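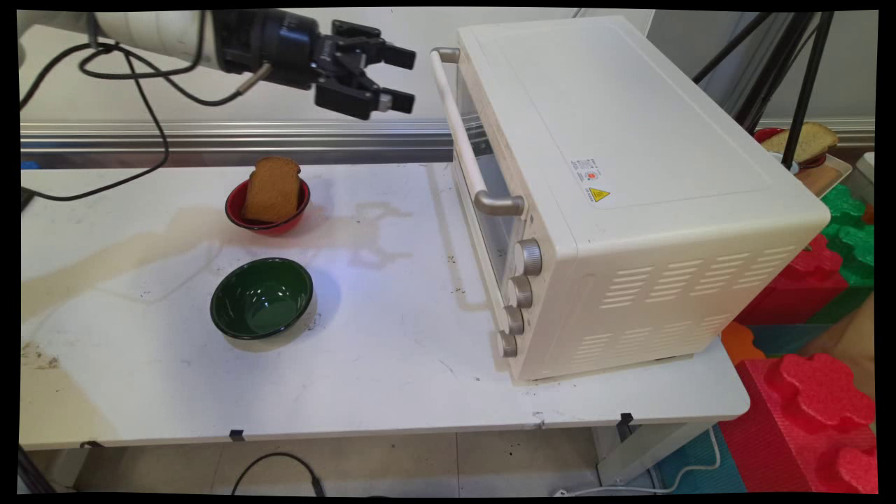
The head coach of the Berkatville badminton club wants to talk about the floor first. The club moved its January training block to the Likik hall, where the mats are laid over sprung timber, and the coach says the change altered the way the squad moves.

"On the old surface they were braking too late," the coach says. "You saw it in the lunge to the forehand net corner. The heel went down, the knee kept going, and the recovery step was half a beat behind."

The squad has eight players, all entered in the Pandey Open qualifying rounds. Each one logged court time through the block, and the combined total came to 1,150 minutes of multi-shuttle work. The coach regards that as moderate.

"Volume is easy to add. I wanted shorter feeds with full rest – nine shuttles, then off the court."

Serving took up much of the remaining time. The doubles pairs have dropped the flick serve almost entirely and now stand closer to the short line. "Our flick was being read," the coach says. "The racket head dipped before contact. Until that is fixed, we serve low and defend the third shot."

String tension was also reviewed. Two players went down a pound after complaining of sore elbows, and both have kept the lower setting.

Flovau, the club's main rival in the regional league, has also entered the qualifiers. The coach has watched their recent matches but will not discuss the draw. "They lift early under pressure. We have worked on the steep smash and the follow-in. Selection for first doubles is still open."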